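Does the Quick Wash Save Anything? A Report on Laundry Habits in Fendell Hall

Household Resources, Term Project
Group members: Biljana Karagiannis, Fadime Keskin, Panya Meesuk
Supervisor: Iwona Szulc
November 23, 2018

1. Why we picked this

Posters in the Fendell Hall laundry room tell residents to use the quick wash because it "saves water, power and time." The posters give no source. We asked the housing office where the claim came from and were told it had always been on the posters. That did not seem like a good enough answer, so we decided to check what we could with the time and money we had.

We should say early that we did not have much of either. Our budget covered detergent and two plug-in meters. Readers who want proof will not find it in this report.

2. What we did

We ran 49 loads on the same washer over five weeks. Half were supposed to be quick wash and half normal, but with an odd number that was never going to work out, and one of us lost track in week three. The final split was 24 quick and 25 normal. We wrote down the power used and the length of the cycle. We could not measure water directly, so we used the figures in the machine's manual, which we trust less than our own.

We also handed out a short survey about how people wash and dry their clothes. The survey was Fadime's idea, and she still thinks it is the best part. The other two of us are less sure. People say they wash at low heat because they know it is the right answer.

3. Drying
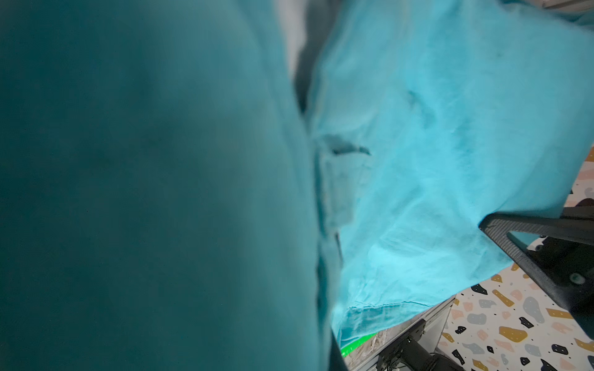
Drying turned out to be the part we had planned for least. Our first draft treated it as a side issue, and Iwona Szulc wrote "why?" in the margin, which was fair. Most residents who answered the survey said they skip the dryer at least some of the time, and the question is where the clothes go. There are hardly any racks in the rooms, so people told us they use doors, bed frames and desk chairs. We doubt that a chair does the job well. A turquoise cloth draped over the top of a mesh office chair hangs in wrinkled folds, and fabric bunched like that has less of its surface open to the air than it would flat on a rack. We did not test this, so it stays a guess. If we had another term we would weigh the same shirt on a rack and on a chair every hour.

4. Results

The quick wash used less power per load. The difference was real but small, and it got smaller when we counted the loads that had to be run again. We reran a load if two of us agreed that it still smelled or had a stain that should have come out. That is a weak test, and Panya has a cold half the year.

The spin is slower on the quick setting, and the clothes came out heavier. Anyone who then uses the dryer will likely run it longer. The posters leave this out completely.

5. Problems with our own work

One washer in one building says little about washers in general. Our loads were not the same size. Survey answers came mainly from people we know, and some filled it in while we stood there. We also expected the posters to be wrong before we started, which may have colored how we judged the smell test.

6. What we would tell the housing office

Take "saves water, power and time" off the posters until someone can show where it comes from. Put a drying rack on each floor before spending money on new signs. If the office wants better numbers, it could put a water meter on one machine for the month of January and let next year's class read it.

Our load sheets and the survey form are in the appendix, including the week three page with the coffee on it.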